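Bench notebook, natural dye and fiber room
June, 7:40 am start

Water first. Filled the big pot from the rain barrel, the small one from the tap. Tap here is hard, leaves a white ring on the enamel by lunch. Want to see if that alone explains the dull yellows we kept getting in spring. Everything else the same: same onion skins, same alum, same wool.

Wool is the Adow two-ply, cream, unbleached. Scoured last night in hand-hot water with the plain soap, rinsed, left to soak overnight. Drained at 7. Still smells of sheep but not greasy between the fingers. Good enough. The last lot wasn't and it dyed in patches, see the sad skein pinned by the door.

Alum bath. Weighed the wool dry before soaking, 600 g for the rain pot, 600 g for the tap pot. Did NOT weigh the strings on the skeins, never do, doesn't matter.

Alum dissolved in a jar of boiling water before it goes in. Somebody (me) tipped it straight in the pot last time and there were crystals sitting at the bottom an hour later.

8:15 both pots on low. Left burner runs hotter than the right, so swap pots every twenty minutes or the whole comparison is rubbish. Set the egg timer. Missed one swap, was on the phone with Vastier about the madder order. They are out of ground root until the new batch clears, can send chopped. Said yes to chopped, 900 g. We'd have to put it through the old coffee mill, fine, only clean it properly this time, the indigo people complained.

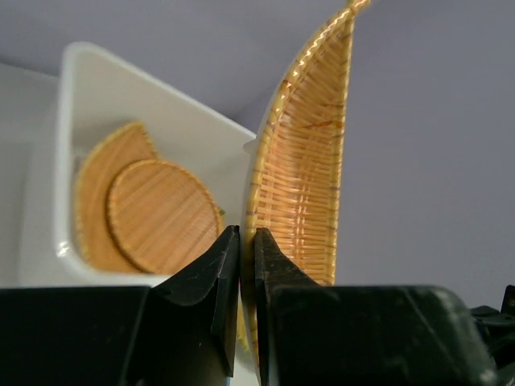 9:30 wool out of the alum, left to cool on its own in the pots. No rushing it. Lids on.

Onion skins: one sack brown, one sack red, from the Usman market stall, been drying under the stairs since winter. Picked through for mold, threw out a handful from the bottom of the brown sack. Move the sack off the floor!! Written that before I think. Used brown only today. 700 g for each pot, crammed in, had to push them down with the spoon as they softened.

Simmered an hour. Color came fast, like strong tea by ten minutes. Rain pot looked redder than tap pot but the pots themselves aren't the same, one is white inside and one is grey, so don't trust the eye until it's on wool.

Strained through the old pillowcase. Burned thumb a little. Get a second pillowcase, the muslin one is split along the seam and lets bits through, and the bits stick in the wool and come out as crumbs for weeks.

11:05 wool in. Thermometer reads 61 C in the rain pot, tap pot a touch under. Let them come up together, no boil. Stirring with the flat stick only, pushing down, not round and round. The swirled skein from March felted along one side and is only good for stuffing now.

Note on the thermometer: it sticks. Tap it before reading. The Zindon one we had before was better but fell in the sink.

While that was going, pulled test strands every ten minutes and tied them on the card in order. Should have labeled the card first. Did it after and had to guess which end was the start, pretty sure the pale end. Obviously.

Noon. Lunch, lids off, heat off. Leaving them in the bath to cool.

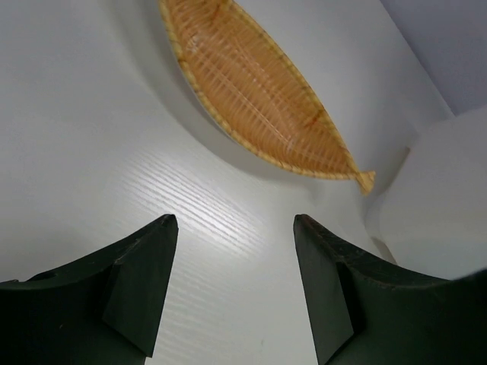
1:30 pm squeezed out a bit of each and held them at the north window. Rain: orange gold, quite bright. Tap: browner, flatter. Clear difference even wet, and they usually get closer as they dry so will look again. If it holds then the hard water is the problem, or most of it, and we can stop blaming the alum.

Split each lot in two. One half rinsed and hung as is. The other half into an iron afterbath, just a pinch of iron in a bucket of warm water, ten mintues. Gloves. Keep the iron bucket away from everything, it has its own spoon with the red tape on. The tape is coming off, redo.

Iron halves went olive almost right away. Rain olive is lovely, kind of moss. Tap olive is closer to mud. I'd still use it for a border or for socks.

Rinsing took forever. Three rinses for the plain, five for the iron and the water still had a tint. Gave up at five.

Hung on the line on the shady side. Weighted the bottoms with the short dowels so they dry straight. Not the long dowels, those drag and stretch the two-ply.

Questions for whoever reads this:

- does anyone know what happened to the pH strips? Box is in the drawer, box is empty
- would a splash of vinegar in tap water do the same job as rain water? Barrel won't last through August
- is the red onion sack spoken for? Would like to run it same way next week
- skeins on the top shelf with no tags, whose. If no tags by end of June they go in the practice pile

Leftover bath: kept the rain one, in the lidded bucket, marked. There's color left in it, good for a pale second run or for cotton, though cotton would need tannin first and I haven't got the patience. Tap bath went on the compost with the skins.

Light test: wound strands from all four onto cards, half covered with foil, taped to the inside of the window. Onion is known to fade. Want to know how fast, and if the iron holds it any. Check in a month, then again at two. Start date is on the back of the cards.

4:20 pm. First look at the plain halves, nearly dry. Gap is smaller than it was wet but still there. Rain still wins. Tap one has a greener cast in shade, hadn't noticed that before.

Pots scrubbed, the enamel one has a chip on the rim now, rusty if left wet so DRY IT. Rust in an alum bath is just iron you didnt ask for.

Next: madder when it comes. Chopped root, soak overnight, keep it low and slow. Maybe tap water for that one on purpose, madder is supposed to like it hard.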